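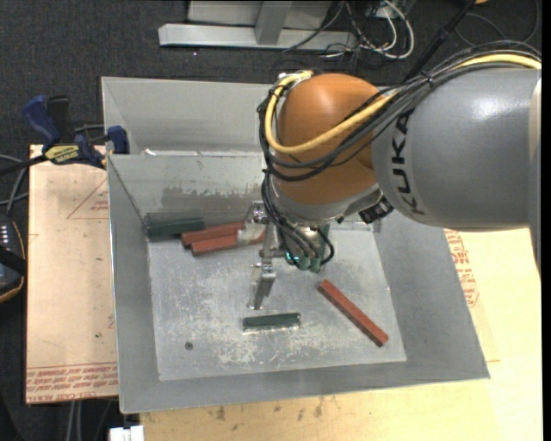

Ghazala Naqvi
Leave the stain on the back wall alone until you know what it is. I say this as someone who scrubbed a gray metal bin down to three different grays and now has to keep it facing the wall. Start with dish soap and a rag. Then more dish soap. Then come back and tell us you used a wire brush anyway, as everyone does.

Posted April 17, 2024

plumbish
Original poster here. I have not used a wire brush. I have thought about a wire brush. Since my first message was mostly complaining, let me put the questions in order so people can argue properly:

1. The grime low on the back wall. Clean it, paint over it, or learn to love it?
2. The white dust on the floor of the bin. I wipe it out and it's back the next time I look.
3. The blocks get scuffed and so does the metal. Which one do I protect from the other?
4. The little hole in the floor, toward the front left. Plug or no plug?

The blocks are the dark green and the reddish-brown ones, same batch, bought from a woman in Sitstead who was closing up her craft shed. She said the color was "the good stuff" and would not be drawn further.

halfinch_harry
Regarding 4, do not plug the hole. A bin with a hole in it is a bin that somebody once wanted to drain, hang or bolt down. You may want to do one of those things yourself someday and you'll be glad of it. I have an old parts tray with a hole I plugged in a fit of tidiness, and I drilled it out again two summers later, slightly to the left of where it had been. Now it has a plug and a hole.

Ghazala Naqvi
Harry, a hole is also how things leave. If the dust can get out of it, the dust is on the table.

halfinch_harry
Then it's not in the bin. Problem 2 solved.

moss_and_miter
I'm going to be the dull one and ask about the wood. What's the finish? If the color is paint, then some of your white dust could be whatever is under the paint. If it's a dye or a stain, the dust is coming from somewhere else, and you can stop blaming the blocks. Rub a damp white cloth on the end grain of one green and one brown. Color on the cloth tells you something. No color tells you less, but it's still a pleasant way to spend a minute.

plumbish
Did the rag test. A whisper of brown off the brown. Nothing off the green. So the good stuff is better on one color than the other, and I've learned the woman in Sitstead is a person of hidden depths.

moss_and_miter
Could be two different products, then. I'd seal the brown ones and leave the green ones be. Wipe-on wax, thin, and buff it before you lose interest. Thick wax plus metal floor equals gray smears on every long face, and you'll be back here with question 5.

SteelwoolSid
Nah. Don't wax anything that lives loose in a metal bin. It picks up every bit of grit on that floor and holds on to it, and then you've made five little sanding blocks. Clean the floor, get the grit out, and leave the wood bare.

moss_and_miter
Bare wood picks up grit too, Sid. It just doesn't show it to you.

SteelwoolSid
I have been on this board for 3,794 posts and I have never once been talked into wax.

halfinch_harry
We know. We were there for most of them.

Ghazala Naqvi
Back to the bin, please. I would like to put in a word for those sloped sides, which I notice have attracted no comment at all. A slope is the whole reason to own that kind of bin. Blocks that get knocked against a straight side tend to end up flat against it, and you have to dig at them with a fingernail. With a slope there's at least a chance to get hold of something. The back corner is another matter. The green one back there is exactly where mine always go, lying along the wall as if it paid rent.

plumbish
The corner is a real problem and I left it off the list out of pride. I have smallish hands and I still end up tipping the whole bin to get the corner one out, and that's how the floor got most of its scratches. The others slide across it on the way.

the_other_denise
So cut a strip of something and put it along the back so nothing can sit tight in there. Wood, foam, whatever you've got. I did this with a drawer of dominoes and it took me 11 minutes including the argument with my husband.

SteelwoolSid
Foam sheds.

the_other_denise
So does my husband.

moss_and_miter
A wood strip would work, but chamfer the top edge or you've just built a second corner on top of the first one.

rivetgirl56
Long time reader, rare poster. I clean old sheet metal for a living, more or less, so here is my two cents on question 1. A dark stain low down on one wall and not on the others is usually something that got pushed there over and over, or something that sat there. Oil holding dirt is the common one. Rust is the other, and you can tell them apart with a cotton swab and a bit of mineral spirits. If the swab goes black or brown and the metal under it gets lighter, it's greasy dirt and you can have it all off in an evening. If the swab comes back with a little orange and the mark stays put, stop and think before you go any further. Gloves, window open, rag laid out flat outdoors afterward, please. Don't wad it up.

And do the wood a favor and take the blocks out first. I shouldn't have to say it. I have to say it.

halfinch_harry
I feel seen.

plumbish
Rivetgirl, thank you. I've also got a tub of Steravis paste that came with the house. The lid says it's for "metal, enamel and similar." Would that do instead of spirits? It smells like a dentist.

rivetgirl56
I've no idea what's in it, and "similar" is doing a lot of work on that lid. Try it on the underside first, and leave it overnight. If the underside is still there in the morning, carry on.

Ghazala Naqvi
A paste cleaner is an abrasive with good manners. You'll have a bright patch on a scuffed gray bin and it will draw the eye forever. I speak from experience. Mine is shaped like Ohio.

SteelwoolSid
Then you do the whole bin. People quit too early. Do the floor, do the walls, do the back, let it all be bright together.

Ghazala Naqvi
And in July it will be dull again, in new and interesting places.

the_other_denise
Can I ask what the cardboard under the left side is for? I've had one like that under my toaster for years, and I'm collecting reasons.

plumbish
The table is a light wood and already has a few dark stains I'd prefer not to add to. The cardboard is just box cardboard with the red printing still on it. It slides under easily, and when it gets disgusting I have an endless supply, on account of living with someone who orders things.

moss_and_miter
If the bin is only partly on the cardboard, it may be sitting a hair out of level. You wouldn't feel it, but set a marble in there and see where it goes. If things tend to drift one way, a shim under the other side costs nothing.

halfinch_harry
If the marble goes down the hole, I would like it noted that I was against the plug.

plumbish
No marble in the house. I used a dried pea. It went to the back wall and stopped right up against the grime. I find this suspicious.

rivetgirl56
That's your answer to 1, or half of it. Everything loose in there is traveling to the same place. Level the bin, then clean it, in that order. Otherwise you're mopping under a tap.

SteelwoolSid
Fine. That one's good.

the_other_denise
Somebody screenshot that.

backporch_lou
Coming in sideways, but has anyone considered just lining the floor? I've used the thin ribbed rubber mat that Aydoğan sells by the roll, cut with kitchen scissors. Quiet as anything. My blocks used to sound like a dropped tray every time a kid walked past. The roll I got was 56 inches and I've lined three bins, a drawer and, by accident, part of a sleeve.

moss_and_miter
Ribs are a mixed blessing with blocks. They don't lie flat and they don't slide, so when you reach for one it stays stubbornly crooked. Smooth mat if you're going to do it.

SteelwoolSid
And you'll never see the grit under a mat.

backporch_lou
That's what I like about it.

Ghazala Naqvi
I tried a liner. It was a Prukance one, meant for toolboxes, and it curled at the front edge within a week. I weighted it down with a block, which meant I had one fewer block. I took it out again. The floor is scuffed; floors get scuffed. I'd put the effort into the back wall and the corner.

plumbish
All right. Plan so far, and please object now:

Level first, with a folded bit of that same cardboard. Blocks out (noted). Swab test on the stain. Spirits if it's grease, back here in a panic if it's orange. No paste except on the underside, for science. A wood strip along the back, top edge chamfered. Wax on one brown block only, so that Sid and Moss have something to look at. No plug. No mat for now, sorry Lou.

SteelwoolSid
I object to the wax.

moss_and_miter
I object to only one.

halfinch_harry
What did the woman in Sitstead charge you, out of interest? I've got a crate of offcuts here and I'm wondering whether I've been sitting on a fortune.

plumbish
She wanted $141 for the lot, bin included, plus a lamp and a bench I had to go back for. You're not sitting on a fortune, Harry.

halfinch_harry
I do have a lamp.

rivetgirl56
Post the swab when you've done it. If it's a color I didn't mention, take it outside before you sniff it.

plumbish
Swab update: mostly black, and there's a lighter patch under it the size of a thumbnail. Not a hint of orange. I've stopped there for tonight as I'm out of swabs, and the bin is level for what may be the first time in its life. The pea now stays where I put it.

Ghazala Naqvi
Do the edges of the stain first and work in toward the middle, or you'll get a ring. And don't stop at the thumbnail, for heaven's sake. That's how Ohio started.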